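Monday, October

Finish trials on the maple board, continued. The Kuvo oil has had its full cure on the top face and I'm still not convinced. The sheet that came with the tin promises a hard, wipeable surface after two coats. We gave it three. A damp paper towel left on one corner over lunch raised the grain enough to feel with a fingernail. It went down again by closing time, mostly, but that isn't what the tin says should happen.

Weight before oiling 597 g, after the third coat 612 g. I'd like someone else to repeat that on the other scale, as ours has been drifting and I don't trust a difference that small. If it holds, the board took up more oil than I'd have guessed for maple. Could also be moisture, given that the shop was damp all last week and the door was open for the Jendico delivery.

Glue seams: two, both closed along the top as far as I can tell. Ran a straightedge across the three planks and got light under it near the middle, a hair's width, no more. Özkan milled the stock and their slip says it was rested before it left. Maybe. I'll check again in two weeks before I blame anybody's lumber.

Sanding – stopped at 200 last time because the Kustska discs load up so fast past that. Somebody wrote on the shelf label that going finer makes no difference under oil. No test strip attached to that claim, so I'm treating it as gossip. Will do half an offcut at 200 and half finer and feel them both with eyes closed.

Colored blocks next. The question was whether the paint rubs off on an oiled surface if they sit for a while. Put a mix of shapes out on the board, some bunched up at the back and the rest in a line so each one has its own patch of wood to check afterward. I kept the star, cube and cylinder close together on purpose: if paint sticks to paint we'd want to know that too. My bet is the reds will be the first to mark, going by the old batch, but the old batch was a different paint and I shouldn't lean on it.

What this won't tell us: anything about heat, or about a kid chewing on a corner, or about a block being dragged. Sitting still is the easy case. A clean result here gets a "fine so far" in the binder and nothing stronger, please.

Paint cost is up to 169 for the lot including shipping. Seems high for what it is. Ask for the old price before reordering.

To do:

- reweigh board on the other scale
- offcut sanding comparison, label both halves
- lift blocks Monday morning, wipe each patch with a white cloth, keep the cloths
- oil the underside to match the top, if we stay with Kuvo at all
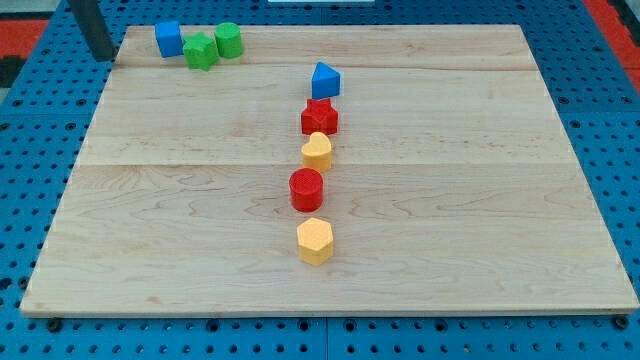
Rub-off test, blocks on the oiled maple board.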